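Automation in Small Assembly Shops
Unit 4 handout: Faults in kitting cells
Course tutor: Shamim Memon

Read this before the Saturday workshop and bring it with you. You will need it for the fault tree exercise in the second half.

1. What a kitting cell does

Kitting means picking one of each part that an assembler will need and putting the set into a single tray. It is dull work and easy to get wrong by hand, so it is often one of the first jobs a small firm hands over to a robot. Rigid parts such as blocks and castings give little trouble. Cables do. A harness changes shape every time it is touched, it hooks on to its neighbours, and its connectors are much heavier than the wire between them.

2. The Jinbridge fault

The case for this unit comes from the Jinbridge workshop, where a two-arm cell was set up to kit parts for the Quansah control unit. The cell ran a trial of 133 kits in March. Of these, 95 were complete and correct. The rest were logged as faults under one code, "pick error", and that was the first mistake. When the log was gone through again by hand, the single code was found to cover four different things:

Double pick. The gripper closed on one harness and a second came up with it, hooked by a connector.
Dropped pick. The harness slid out between the bin and the tray.
Missed pick. The fingers closed on nothing and the arm carried on with its move.
Snag. A lead caught on the rim of a bin and was pulled tight before the arm stopped.

The snag is the serious one. In the worst case a crimp was pulled off its wire and the damaged harness still went into the tray. It was found at final test, after the unit had been closed up.

3. The cell and its parts

Look at how the harnesses lie in relation to one another, and at what a pair of straight fingers would have to do to lift only one.

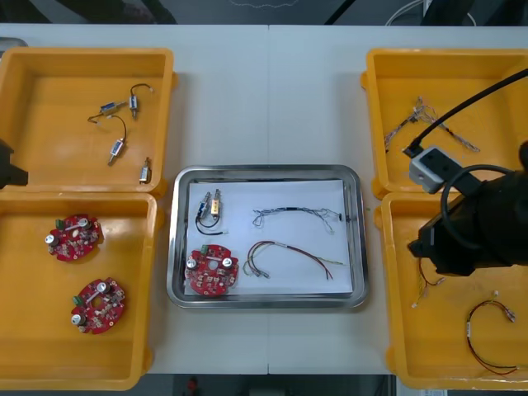
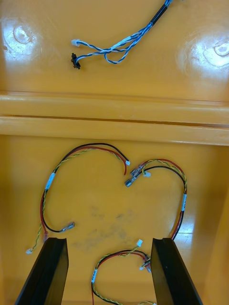
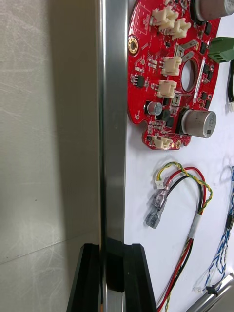 Figure 4.1. Kitting work with circuit boards and wire harnesses: the table with bins and tray (first), harnesses between the gripper fingers (second), a board and harnesses on a white surface (third).

4. Causes

The review found no broken hardware. The causes were in the way the job had been set up.

Grip point. The program looked for the middle of the harness and closed there. On a looped harness the middle is often empty space, which accounts for most of the missed picks. A label band is a better target - the wires are held together at that point and the fingers have something firm to close on.

Grip check. The cell compared finger opening with a minimum value. A few thin wires hold the fingers open by very little, and the value had been set for circuit boards. It was never changed when the harnesses were added to the job.

Force limit. The arm was allowed to pull up to 42 newtons before it stopped. That is a reasonable figure for a rigid part held in a fixture. It is far too high for a crimped lead.

Lift path. The arm moved sideways before the trailing end of the harness was clear of the bin wall. Every snag in the log happened on this move.

5. What was changed

The force limit was lowered for harnesses only, and the lift was made straight up to a height greater than the length of the longest hanging lead. A tray check was added after each placement using the Ernano camera software. The "pick error" code was split into the four codes given in section 2. Jullel, who supplied the cell, also changed the stop behaviour: after a snag the arm now holds its position and waits for a person. Before, it opened the gripper and tried again, which let a stretched harness spring back.

6. Safety note

Clearing a snag by hand is when people get hurt on a cell like this. The arm is stopped but may still be under load. Put the cell into its safe stopped state, check that it cannot restart, and support the harness before releasing the gripper. Do not cut the wire to free it. Treat any harness that has been snagged as scrap, even if it looks sound.

7. For the workshop

Work in pairs. Draw a fault tree with "damaged harness reaches final test" at the top. Include at least one branch for the log itself - what would the operators have seen if the codes had been separate from the first day? Then choose one cause from section 4 and write down how you would have tested for it before the trial began.

Reading for next time: Unit 5, sections 1 and 2 only.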